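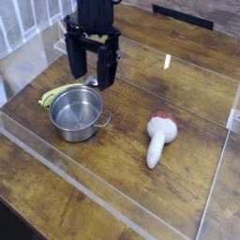
Home News Opinion Features Archive Subscribe Log in

Pay the people who teach the robots

03/01/2024

By Shaohua Hou

For most of last year I was paid to move a robot's hand. I sat in a unit on the edge of Hendholm with a controller in each fist, picked things up, put them down again and pressed a pedal to say whether I thought I had done it well. The firm was called Somum. The people there were decent to me, and I would go back if they asked. But I think the trade as a whole has got its attitude to this work wrong, and I want to set out why.

There are two ordinary ways to show a robot a task. One is to take hold of the arm and push it through the motion yourself, as you might guide a child's hand with a pencil. The other is to drive it from a short distance with a controller or a smaller copy of the arm. In both cases the machine records what its joints did and what its cameras saw. Do this enough times and a program can be trained on the recordings, and with luck it will manage the job by itself when the spoon has been left somewhere new.

The question is who does the showing, and how much anyone cares what they know.

At Somum we were asked for 500 good demonstrations of a task before it was passed to the training side. A task might be putting a soft toy into a saucepan, or taking a cloth out from behind something and laying it flat. They sound like nothing, and the first time you try one by remote control it takes you most of a morning. You have no feeling in the fingers. You judge by eye when a grip has closed, and you judge wrongly. A stuffed toy forgives you, as it gives when you squeeze. A steel pot with a thin handle doesn't. Come down a little too far on the rim and the whole pot skates off across the table, and the attempt goes in the bin.

You get better. By the second week I had stopped thinking about the controllers. By the second month I had opinions. I knew it was better to approach a handle from slightly above and let one finger touch first. I knew to pause for a moment before lifting cloth, so that the fold had time to settle in the grip. I knew which of my own habits were bad ones. I used to wobble my wrist before letting go of anything, and I only found out when the trained program started doing it too. I watched a machine copy my nervous tic over and over for an afternoon, and then I spent a fortnight breaking myself of it.

That is skill. It is a small one, and I don't want to make it sound grander than it is. But it was learned on the job, it made a difference to the product, and it appeared nowhere in my contract. I was engaged as a "data collection assistant (temporary)". The job advert said no experience was needed, which was true on the first day and untrue on every day after it.

The usual reply from engineers is that individual skill washes out. With enough recordings from enough people, the odd wobble disappears into the average, so you may as well hire cheaply and hire often. I have heard this put politely and I have heard it put rudely. I don't think it is stupid. Variety does help. If everyone does the task in the same way, the robot learns that one way and is helpless when it can't be used. One person's perfect demonstrations are worth less than you might expect.

But variety and carelessness are different things, and a firm that changes its staff every 6 weeks gets plenty of the second. In August our shift was handed a set of recordings bought in from a contractor, 421 of them, all of a lid being placed on a pan. We were told to check them. A good many showed the lid being dropped from a height and landing more or less right. The person had pressed the pedal for success every time. I don't blame whoever it was. They were paid by the piece, and the lid was on the pan. But a robot taught from those recordings would learn to drop lids, and sooner or later it would do it with soup inside.

We threw out far more than we kept. It took two of us 5 days, and I would guess those days cost more than paying somebody properly to do the lids in the first place. I can't prove that, as I never saw the invoices.

Piece rates are the root of it, in my view. Pay someone for each success and they will find the shortest path to something that can be called one. They won't stop to mention that the cloth has started catching on the left finger, or that the table has been nudged and the last hour of work is slightly off. We were on an hourly rate at Somum, a low one, and even so the wall screen with everyone's daily totals did some of the same harm. I noticed that on days when the screen was broken people talked to each other more about how they were doing things. On days when it worked they kept their heads down.

I would take the screen away. I would also put a line in every project for the operators to write down what they noticed, and I would make somebody read it. When I started at Somum there was a comments box in the software. I filled it in faithfully until one of the engineers told me, in a friendly way, that the box wasn't saved anywhere.

There is a harder argument, and friends have put it to me more than once. Why should I care how well this work is paid, when the point of it is to do somebody out of a job? If I teach a robot to clear a kitchen worktop, there is a kitchen porter somewhere who ought to be cross with me.

I have thought about this a fair amount and I don't have a clean answer. I worked in kitchens before I worked with robots. I washed pots at the Theodorakopoulos banqueting rooms for three winters, and I wouldn't wish that job on anybody in the form I had it. My hands cracked in November and healed in spring. If a machine had taken the roasting tins off me I would have thanked it. I would also have wanted the hours, and I'm not sure the owners would have found me others.

What I do think is that the porter knows things. He knows how to stack a rack so it drains, and which pan will have a hot handle. If that knowledge is going into a machine, then he is the one who should be sitting at the controls, on decent money, with his name on the work. At the moment we take students and people between jobs, as I was, and have them guess at how a kitchen hand would do it. The guesses are then sold back to kitchens. Visus, the other firm hiring near us, did bring in two retired care workers to demonstrate folding and dressing tasks, and people who had been over there told me the work was noticeably gentler. I'd like to see that become the normal way of going about it.

It would cost more. The managers I've spoken to all say this first, and they're right. A demonstrator who knows the trade wants a tradesman's wage, and will tell you when your task makes no sense. We once spent a week lifting a pot by its rim with nothing in it, and it was only at the end that someone asked what would happen with water up to the top. Any cook would have asked on Monday.

I'm told the work may not last in any case. The programs need fewer demonstrations than they did, and there is talk of training them on ordinary video of people doing chores, with no operator at all. Perhaps so. I've heard dates given for it and the dates have moved. Until then there are rooms full of people working the arms by hand, and what those people do well or badly is what the robots will do.

My own contract ended just before Christmas. I handed in my pass and spent the last hour showing the new starter how to come at a handle from above. She had been told she'd pick it up as she went along. I wrote my notes out for her on two sides of paper, and she asked whether she should put them in the comments box.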